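Cuaderno del taller, septiembre, 9:40 de la mañana

Retomo lo de ayer con el café todavía a medias. Ada Colombo me pidió que dejara por escrito cómo va el detector de erratas para cuentas públicas, así que allá voy, aunque ya sabéis que me enrollo (perdón por adelantado, Prakash). La idea sigue siendo la misma: Cesora recoge los mensajes de la red Nerkley, nosotros marcamos las faltas de ortografía y miramos cuántas respuestas de burla les caen encima en las horas siguientes.

De la tanda de anoche salieron 37 mensajes con errata, todos de cuentas de concejales, tertulianos y algún cantante. Los repasé uno por uno y me reí bastante, la verdad, sobre todo con el que felicitaba a los "vomberos" de su pueblo y lo dejó colgado toda la tarde.
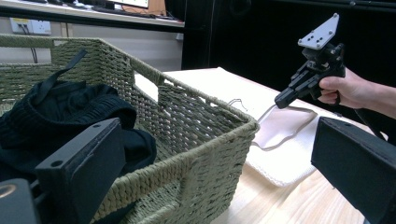 El problema gordo sigue siendo la ironía. Hay 24 respuestas que el clasificador da por amables y que son pura guasa: "qué bien escribe usted, se nota el colegio" y cosas por el estilo. Prakash Varma cree que conviene mirar el hilo entero antes de puntuar cada respuesta, y a mí me parece muy buena idea, aunque el proceso se nos hará más lento. También se nos colaron dos mensajes en gallego marcados como castellano mal escrito, ¡qué vergüenza! Ya he cambiado el filtro de idioma y esta tarde lo vuelvo a pasar.

Ada pregunta si guardamos los mensajes que el autor borra después. Yo diría que guardemos la hora y el tipo de errata, sin el texto, y que lo hablemos con calma.
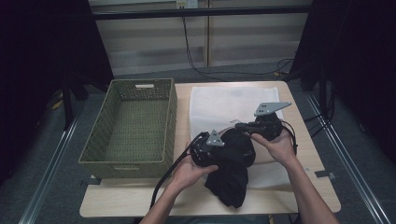 Tela negra sujeta entre las dos pinzas, sobre la mesa.

Pendiente: pasarle a Prakash la lista de apodos que la gente usa para los políticos, que el diccionario los toma por erratas y nos ensucia la cuenta. Y preguntar en Cesora por qué las respuestas de madrugada llegan duplicadas. Sigo después de comer.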